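Bolomura abre una segunda planta de tejido para el hogar y prevé 47 nuevos empleos

La empresa textil Bolomura pondrá en marcha en diciembre una segunda planta de producción, destinada a manteles, caminos de mesa y salvamanteles. La nave ocupa 4.000 metros cuadrados en el polígono de Fuston y estaba sin actividad desde que cerró la imprenta que la utilizaba como almacén.

La compañía calcula que el nuevo centro dará trabajo a 47 personas, la mayoría en los turnos de telar y acabado. El proceso de selección ya está abierto y se cerrará antes de que termine la instalación de la maquinaria. No se exige experiencia previa en el sector para los puestos de acabado y embalaje, aunque sí para los de mantenimiento.

Hasta ahora, toda la línea de mesa se fabricaba en la planta original, donde compartía espacio con la tapicería. Según la empresa, los pedidos de restaurantes y pequeños hoteles han obligado a retrasar entregas durante los últimos dos veranos. Con el traslado, la tapicería se quedará sola en el edificio antiguo y ganará una nave completa para almacenar rollos.

La distribución seguirá en manos de Clilport, que ya se encarga del transporte desde ambas direcciones y que alquilará dos muelles de carga en el propio polígono. El acuerdo entre las dos firmas se ha renovado por cuatro años. Los camiones saldrán a primera hora de la mañana para evitar el paso por la travesía en horario escolar, una de las condiciones que puso el Ayuntamiento al conceder la licencia.

El catálogo de la próxima temporada incluirá una colección encargada al estudio de diseño Sjögren, con unas 80 referencias entre tejidos lisos, rayados y de trama abierta. Los precios de venta al público no se han comunicado todavía. La empresa sí ha confirmado que mantendrá las medidas habituales de sus salvamanteles y que los clientes podrán reponer piezas sueltas de series anteriores mientras queden existencias.
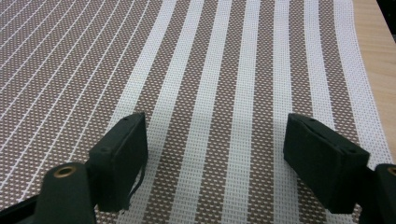
Redacción
Sección de Economía local

Las rayas blancas sobre fondo pardo son un recurso frecuente en el tejido de mesa, tanto en bandas anchas como en líneas finas. En el caso de Bolomura, los modelos rayados se venden sobre todo a hostelería, mientras que en las tiendas se piden más los lisos.

El Ayuntamiento ha anunciado que ampliará la línea de autobús hasta la entrada del polígono, con una parada nueva junto a la báscula. El servicio coincidirá con los cambios de turno de mañana y de tarde. El de noche queda fuera por el momento, a la espera de conocer cuántos trabajadores lo usarían.

Las personas interesadas en los puestos pueden entregar su solicitud en las oficinas de la planta original, en horario de mañana, o en el servicio municipal de empleo.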